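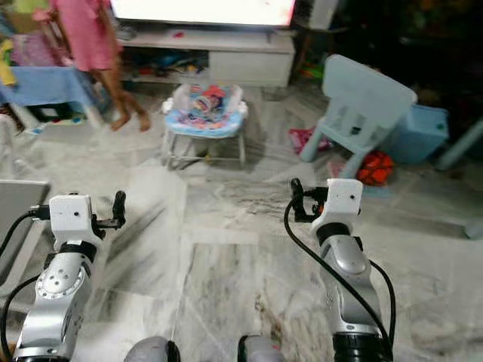

Bimdale's living rooms will be tidy by January, if you believe the home clutter drive that opened on 5th June. Organizers say 80 households have signed up to clear their tables and floors of toys, clothes and odds and ends. They would not say how many finished a similar drive last time.

"Everybody signs up," said Yolanda Usuga, a mother of two. "Then it's Tuesday and the table is full again."

Each home gets a checklist and 40 paper labels. Erasto Mfaume, who runs the program, called the early response "very strong" but had no figures on results. Sign-up is open through the end of the month.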